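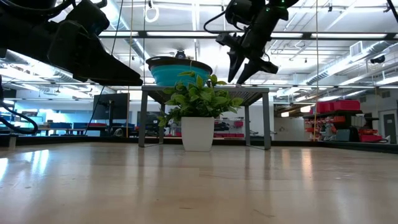
Two days in Brarum in April, no car — is the Drullow loop doable?

Posted in Trip Planning

Þórey Hedegaard

Hi all. Flying in for a work thing and I've tacked 2 days onto the end. Want to do as much of the Drullow loop as I can on foot, or by bike if someone rents a decent one. I'll be staying in Brarum near the bus depot. No car, don't want one.

What I know so far: the whole loop is 46 miles, gravel mostly, some paved bits by the reservoir. I've read three different pages and they all say something different about the Prilham end. One says the footbridge is closed till summer, one says it's open, one doesn't mention a bridge at all.

So what I need to know —

Is it better to bike the whole thing in one long day or split it and sleep in Prilham?
Does the bus from Brarum take bikes?
Is the climb to Briem Lookout worth it if the weather is so-so?
Food. Is there any between Brarum and Prilham or do I carry everything?

I'm reasonably fit, ride to work, did a 50 mile charity ride last fall and was fine the next day except for my hands. Hiking boots are coming with me either way. Not camping. Thanks in advance, sorry if this has been asked before, the search on here kept giving me results for ski rentals.

graveldad

Split it. You CAN do it in a day, I have, but April daylight isn't generous and the last ten miles into Brarum are dull and straight into the wind most afternoons. You'll hate it.

What I'd do. Day one, leave Brarum by 8, go clockwise. Everyone goes counterclockwise because the signs are set up that way but clockwise gets you the climb while your legs are fresh. Reservoir road is paved, flat, easy. Then you hit the gravel at the old grain siding and it's washboard for a while, let some air out of your tires. After that it smooths out and it's the best part of the whole thing, rolling pasture, hardly any cars.

Briem Lookout. Sign at the top says 2,228 feet. Doesn't sound like much but you gain most of it in the last stretch and its loose. I'd lock the bike at the lower gate and walk up, you've got your boots. If there's cloud sitting on it when you get to the gate, skip it, you'll see the inside of a cloud. If it's just gray and high, go. You can see clear down to the river and on past Prilham.

Food — there's a gas station at the crossroads before the gravel, does hot sandwiches till early afternoon. After that nothing until Prilham. Carry two bottles and more snacks than you think. There's a spigot at the lower gate but they don't turn it on until the freezes are done, so don't count on it.

Prilham has a motel and a couple of places with rooms over the shops. Call, don't book online, the online calendar for the motel is never right. Diner opens at 6 and is closed by 2 so do breakfast there, not dinner. Dinner is the pizza place or the bar.

Day two is the shorter half. Sleep in a bit. River trail first, then the footbridge, then farm roads home.

On the bridge: it was open when I rode it in the fall but they had cones stacked up on the far side, like they were getting ready for something. So I don't know. If it's shut, there's a road bridge downstream, adds a few miles, decent shoulder. Not a disaster. 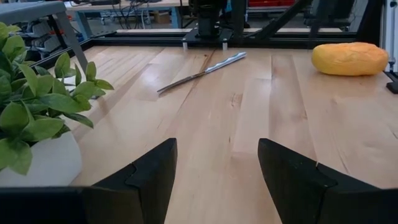

Close-up, pale wood top.

Tires: wide as the rental guy will give you. Skinny ones on that gravel are misery, and that's probably what did your hands in last time too. Double wrap or padded gloves.

lookout_linda

agree with most of above but disagree on clockwise. wind is out of the west most of spring so clockwise puts it in your face at the END of day two when you're done with everything. counterclockwise and you get pushed home. the climb is fine either day if you slept ok

Bus: yes it takes bikes, rack on the front, only holds a few, so be early. last one out of Prilham is late afternoon, check the board at the depot and not the pdf, the pdf is old. Exact change or the app. App works maybe half the time out there so bring cash

also if you bail on the biking altogether you can take the morning bus to Prilham and just walk the river trail out and back, then walk up Briem from the lower gate the next day (bus stops at the crossroads if you ask the driver, then its a long boring road walk to the gate, sorry). Nice two days. Wildflowers might be starting. Ticks definitely are, tuck your pants in

rental place in Brarum is two blocks from the depot, call ahead before summer because they keep short hours. they have gravel bikes but not many in smaller sizes, so tell them your height. they'll throw in a pump and a tube if you ask, and you should, no shop in Prilham

Þórey Hedegaard

This is great, thank you both. Going to split it and sleep in Prilham. Still undecided on direction, will look at the wind forecast the night before and go with that.

Called the rental shop, they have one in my size and are holding it. Guy there said the bridge is open "as of this morning" which I'll take. Will bring cash for the bus just in case.

Linda — are the ticks bad on the Briem trail too or mainly down by the river?

lookout_linda

river mostly. the tall grass by the lower gate too. Top is all rock, you're fine up there

tomk_88

never done the loop but the pizza place in Prilham is good. get the one with the peppers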